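Kids Corner
Home | News | Royals | Animals | Space | Games | Ask Us
Search Kids Corner Go

What happens when a king or queen is crowned?

Quick version! Big church, heavy hat, lots of promises. Longer version coming up. 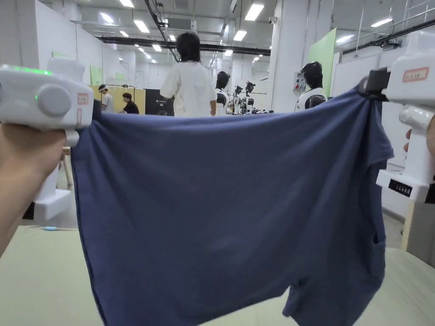 First thing to know. A king or queen doesn't wait for the crown to get the job. The minute the old one dies, the next in line takes over. Same day. Same minute, even. So why have a coronation? It's the party, plus the promises, plus the bit where everybody gets to see it. Usually it comes months later. It takes ages to plan.

Who gets to be next?

There's a list. It's called the line of succession (say it: suck-SESH-un). In Britain the oldest child goes first, then that child's kids, then the next child, and so on down. It used to be that boys jumped ahead of their sisters. Not any more, for anyone born after late 2011.

Some countries do it differently. Some have no king or queen at all. The US doesn't. It has a president, and people vote.

Where does it happen?

British coronations are at Westminster Abbey in London. Very old church. Kings and queens have been crowned there for more than 900 years. There's a special wooden chair too, and it has graffiti on it! Schoolboys and visitors scratched their names in it a long time ago. Do not try this.

So what do they do?

It goes in order:

The people are asked if they accept the new king or queen. They shout back.

The oath. Thats a serious promise. They promise to rule by the law.

The anointing. Holy oil on the hands, chest and head. This part is private, done behind a screen or under a cover.

The crowning! St Edward's Crown goes on. Solid gold, nearly five pounds. Put a bag of flour on your head and you get the idea. (Ask a grown-up first. Keep the bag shut.)

Then people promise to be loyal. Then trumpets, bells, a ride home in a gold coach.

What are all the shiny things?

The orb is a gold ball with a cross on top. The scepter is a fancy rod. There's a ring, and spurs, and swords. All together they're called the regalia. Most of it lives in the Tower of London, behind thick glass, and you can go look.

Most of it isn't as old as you'd think. After King Charles I lost the war (and his head), the old crowns were melted down or sold. New ones got made for the next king in 1661. One spoon survived. It's from the 1100s and it still gets used, for the oil.

Does every royal get a crown?

Nope. Spain has a crown but nobody puts it on the king. It just sits close by while he makes his promise. Norway and Sweden stopped crowning theirs too. The Netherlands does the same kind of thing as Spain.

Words to know

Monarch: a king or queen
Heir: the person who is next (say it like "air")
Throne: the special chair, and also the job
Abdicate: to quit being king or queen
Regent: someone who does the job if the monarch is too young or too sick

Try it

Make your own crown. Strip of card, tape, foil. Then write an oath, 10 words or less. What would you promise? Read it out in a big voice. Somebody has to shout back, so grab a brother or sister or the dog.

Got a royal question? Send it in and we'll try to anser it next time.

Shares 670
Comments 43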